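Trimming a Straight Fringe Between Salon Visits

These steps cover a blunt or slightly softened fringe on straight to wavy hair. Curly fringes shrink by differing amounts along their length and need a separate method, covered on the page for curls.

What you need

Hairdressing scissors with a blade of 5 inches or a little over
A fine-toothed comb
Two sectioning clips
A wall mirror at eye level
A towel

Kitchen and paper scissors push the hair along the blade before cutting it, and the line comes out stepped. The Lasteleo scissors sold at the chemist in Mornham are adequate for home use. The Zandetti pair has a better finger rest but is harder to find left-handed.

Preparation

Wash the fringe and dry it completely in the position you normally wear it. Do not cut it wet. Wet hair stretches, and a fringe cut level with the eyebrows can finish well above them once dry. Leave out oil, serum and dry shampoo until afterwards.

Comb all the hair forward from the crown, then find the existing fringe section. It is usually a triangle, with its point on the parting and its base along the hairline between the outer ends of the eyebrows. Clip everything else back firmly. Any long hair that slips into the section will be cut to fringe length. 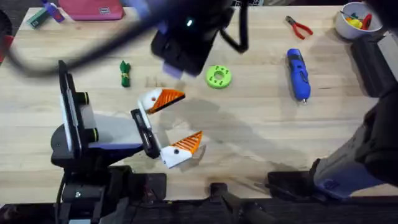
Set the length before picking up the scissors. Look straight ahead with the chin level and the forehead relaxed, as raised eyebrows will give a false reading. Decide where the finished edge should sit, then plan the first cut 2 mm below that point. The remainder can come off on the second pass.

Cutting

1. Divide the fringe into three: centre, left and right. Start with the centre.
2. Comb the centre section flat against the forehead. Hold it lightly between the first and second fingers with no downward pull.
3. Point the scissors upwards, almost in line with the hair, and take small snips into the ends. This is point cutting. It leaves a slightly broken edge that hides minor errors.
4. Let go, comb through and check before cutting again.
5. Bring in the left section with a few strands of the centre as a guide, and cut to match. Repeat on the right.
6. Shake the fringe out with the fingers and look for stray long hairs. Remove these singly.

Do not twist the fringe and cut across the twist. The result is a curve with a short middle.

Correcting an uneven edge

If one side is longer, check the parting first — a parting that has moved will make a level fringe look crooked. If the edge really is uneven, take the longer side down by point cutting only. Stop after two attempts and leave it until the next wash.

A cowlick at the hairline lifts the hair above it. Leave that part slightly longer than its neighbours and dry it from side to side with the nozzle pointing down.

Most fringes need this every two to three weeks.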